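Steel trays and what I cook in them

12/08/2022

I have been cooking in plain stainless steel trays since March and a few people have asked how I get on with them, so I've put my notes in one place.
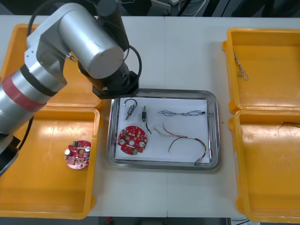 Why I changed

My old roasting tins were the dark coated sort. They were fine until the coating began to come away at the corners, and after that every wash took off a little more. I bought a replacement from Brumero, the kitchen shop in Dunmore, and it went the same way. When I took it back they were decent about it and offered me another, but I asked for the money instead and put it towards two steel trays from the catering supplier on the ring road.

The supplier sells mostly to cafes. You can walk in and buy single items if you don't mind waiting while somebody finds the price. The trays are made by Stikach and cost 16 pounds each. They have rolled edges, which I like as there is something to hold on to with an oven glove. One is deep and one is shallow. I thought I would use the deep one most and I was wrong.

The first few weeks

Everything stuck. Potatoes left their bottoms behind, fish came off in pieces, and I spent a whole evening soaking a tray that had had nothing worse than sausages in it. I very nearly went back to coated ones.

What sorted it out was heat. I had been putting cold food on a cold tray and then putting the lot in the oven, as I had done all my life. With steel I now put the tray in empty while the oven warms up, take it out, add the oil, tip the tray so the oil runs to the edges, and then put the food on. It should sizzle. If it doesn't, the tray goes back in for a bit longer.

The other thing is leaving food alone. I used to shake the potatoes every time I walked past. On steel they grip at first and let go once they have browned, so if one won't move I shut the door and come back later.

What goes in the shallow one

Potatoes, mainly. I boil them for 8 minutes, drain them, put the lid back on the pan and give it a good shake, then let them stand with the lid off while the fat heats up. Standing matters more than I used to think. Wet potatoes spit and then go leathery.

Carrots and parsnips go in the same way without the boiling. I cut them on the slant so there is more flat side touching the metal. Onions I do in wedges with the root end left on.

Fish I put on baking paper. I know some people manage it without, and I did try, but I would sooner have my supper in one piece.

I also make flapjacks in it, again with paper, and they come out a bit thinner and crisper than they did in my old square tin. I prefer the square tin ones. My family prefer these.

What goes in the deep one

Lasagne, which is easier to clean off steel than it ever was off the glass dish. A chicken when there are enough of us. Rice pudding once, which caught all round the sides and I won't be doing that again.

It is good for anything with gravy at the end. I lift the meat out, pour off most of the fat, and put the tray straight over the hob on a low heat with some stock. All the brown bits come up with a wooden spoon. You can't do that with a glass dish at all, and on the coated tins I was always told off for scraping.

I don't leave tomato sauce standing in it overnight. I did once and there was a dull patch afterwards. It did no harm that I know of.

Cleaning

Hot water and a squirt of washing-up liquid as soon as the food is out, and leave it on the side while we eat. Most of it wipes off after that. For anything that has burnt on, I make a paste of bicarbonate of soda and a little water, spread it over and leave it for 10 minutes, then rub with the rough side of a sponge.

I had been given a tub of Nokico cleaning cream and it does work, and faster than the bicarb. It smells strongly, though, and I found I was rinsing it several times over to be sure it had gone. I keep it for the sink.

The trays no longer look new. There are brownish rainbow marks across the bottom of the shallow one that came from the heat, and they don't shift. I scrubbed at them for the first month and then gave up. They make no difference to the cooking.

Dry them with a cloth if you live in a hard water area, as we do. Left on the rack they get white spots.

Warping

The shallow tray bangs. The first time it happened I thought something had fallen off the wall. Thin metal twists as it heats and it goes with a real crack, usually when I've got my back to it. It lies flat again once it cools, and so far the bend has never stayed. Oil does run to one corner while it is twisted, so I turn the tray halfway through.

If you are buying one I would pick the heaviest your oven shelf will take, and measure the inside of the oven first. I didn't measure. The deep tray fits with a finger's width at each side and the door only shuts if I push it right to the back.

Still to try

I want to do a flatbread on the back of the shallow one, turned upside down and heated right through. I also fancy a bigger batch of granola before the mornings get cold – the last lot was gone in 2 days and I only had one bowl of it. If either is any good I'll put the recipe up here.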